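Mei-kuen Shih has run the Trutelbridge linen room for nine years, and most of her work comes down to sheets. The room sends out 2,000 pieces in a busy month. In May it was 879, which she calls quiet.

We talked about floors first. She is strict on them. "Shoes go by the wall and they stay by the wall," she said. "If you're folding something big, part of it is going to touch the floor sooner or later, so the floor has to be clean."

Large pale fabrics are the ones she gets asked about most, because every mark shows and every crease catches the light. Her advice is to find the edge before doing anything else.

"People grab the middle and shake it," she said. "Then they have a heap. Get hold of the edge, run along it until you reach a corner, and wait there for the other person."

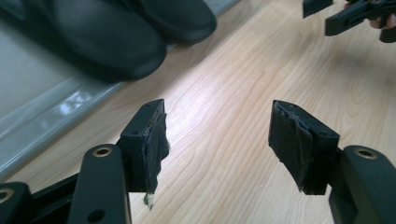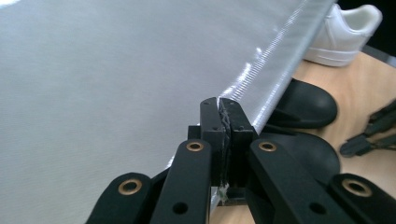 2 min read

She prefers to fold in pairs. Her usual partner is Fraser Dow, who came over from Brultis and had to unlearn a few habits. "I folded toward myself," Dow said. "She folds away. We spent a week bumping into each other."

Shiny fabrics need a lighter hand – Shih folds them once less than cotton and never presses down on the fold. She stores them on the upper shelves, 51 to a bay, with nothing on top.

I asked what she would tell someone doing this at home, alone, with one large sheet and not much space.

"Use the floor, if it's clean," she said. "Lay it flat, fold it in half, and walk around it. Don't try to hold the whole thing up in the air. Your arms aren't long enough, and mine aren't either."

The linen room takes in repairs through the side door on Lindsay Street until the end of the summer.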